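How to reassign station work when a robot cell takes over part handling

Applies to: mixed lines with one arm, one gripper and a wrist camera
Site reference: Vorham, hall 4

This page covers the change in duties at a station where an arm takes over picking and placing and people stay on the line. It was written after the conversion of the housing station at Vorham and revised when the Eltby plant used the same procedure. It does not cover safety validation, which has to be finished and signed before any of the steps below.

Before you start

You need the station's current work instruction, the list of people qualified on it, the fault log from the trial period and access to the cell software. At Vorham that is Bralis, version 7. Menu names below are from that version. Users of other packages will find the same functions under different names.

The trial log should cover at least 3,379 cycles. Vorham stopped at that number for scheduling reasons and it was enough to show every fault type that has come up in production so far. Shorter trials tend to miss the ones that depend on cart position or on afternoon light from the windows.

Step 1. Split the job into tasks

Write down what an operator does at the station, in order, including the things missing from the work instruction. Operators on different shifts should do this separately. The lists will differ. At Vorham the written instruction had nothing about clearing packaging from around the work area, squaring up a cart that had rolled, or turning a part over to check the underside before it went on, and all three were being done every cycle by the more experienced people.

Mark each task as one of the following:

A — done by the arm
B — done by a person, at the station
C — done by a person, away from the station
D — no longer done

Every D needs a name in the approval column from both production and quality. If a task is marked D only because the arm cannot do it, change it to B.

Step 2. Set up what the operator will see

The operator who used to look at the part directly will now often be looking at it through the wrist camera. The view is close, and large objects near the lens are out of focus. People who have worked with the part for years still need practice to read it from this angle.

Open View > Wrist > Live and place the monitor where it can be read from the cart side without leaning over the barrier. Jog the arm to the approach position and save a reference still. Save another with the gripper beside the part. Print both and keep them at the monitor. 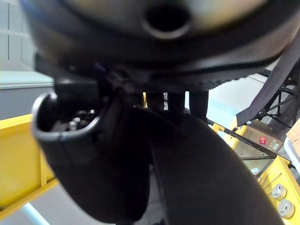

Wrist camera view: gripper finger next to the black cylindrical housing, cardboard box and yellow cart behind.

Train on three things in the reference still. The first is the gap between the finger and the housing, a narrow dark line that is easy to lose against two black surfaces. The second is the rim of the opening, which gives the best indication of how the housing is turned. The third is the background. Boxes, straps and cart frames are in view along with the part, and an operator should know which of them are normally there.

If black parts are hard to separate on the monitor, raise the exposure in View > Wrist > Image until the edge of the finger is clear. The window side will wash out. Accept that, or fit a blind. Eltby fitted a blind and had to take the reference stills again.

Step 3. Write the new work instruction

Keep it to the B and C tasks. Describing the arm's motion in detail has little value to the operator and goes out of date with every program change. Include:

Where to stand during automatic operation.
Which faults the operator may clear, by code.
Which faults go to maintenance, by code, with the phone extension.
What to do with a part that was in the gripper when the cell stopped.
How to report a part that was placed but looks wrong on the monitor.

The fourth item caused the most trouble at Vorham. Technicians assumed a gripped part could be released and used. Quality assumed it would be scrapped. Operators had no instruction and did both. The current rule is that the part is released by hand, tagged and put on the inspection rack.

Step 4. Assign fault recovery

Decide who recovers the cell before it goes into production. There are two workable arrangements.

In the first, operators clear grip faults and camera timeouts, and maintenance handles everything else. Training takes longer and stops are short. Vorham uses this. Of the faults in the trial log, 73 were of a kind an operator could have cleared.

In the second, maintenance handles all faults. This is simpler to document, but the operator waits at each stop with no task, and the maintenance crew is pulled off planned work. Eltby began with this arrangement and dropped it in June.

Under the first arrangement, operators are taking on technician work. Have the job grading reviewed before the training starts. If this is left until afterward, expect people to decline the training, as some did at Vorham.

Step 5. Adjust rotation and staffing

The physical load goes down and the monitoring load goes up. A rotation built around lifting no longer fits. Set the monitor position to a maximum of two hours — less on nights — and rotate it with a position that involves handling parts.

Keep everyone on the original list qualified for manual operation. Run the station by hand for one full shift every four weeks. It keeps the manual cycle current and gives newer people a chance to handle the part, without which the camera view makes less sense to them.

Do not reduce the headcount figure in the planning sheet until the cell has run for a full quarter. The first weeks take more labor than the old station did. Carts have to be parked more accurately, stray material has to be kept out of the approach path, and someone has to go through the fault log each day.

Step 6. Review

Hold a review with operators from all shifts in week four and again at the end of the quarter. Bring the task list from step 1 and go through it line by line. Some tasks marked A will have come back to people in practice. Move them to B, put them in the work instruction and allow time for them.

Common problems

Operators override the exposure setting on each shift. Save one preset per shift and lock the manual control.

The arm stops on approach with code 4. Check the cart first. At both sites the usual cause was a cart not pushed fully home against its stop.

The reference still no longer matches the live view. Check for a moved monitor preset, then for a knocked camera bracket. If the bracket has moved, call maintenance. Recalibration is not an operator task.

Operators walk past the cell without checking the monitor. Review the alert volume against hall noise and check that the monitor is not facing the windows.

Related pages: Manual fallback for housing stations. Tagging and inspection rack rules. Hafstein cart stops, fitting and adjustment.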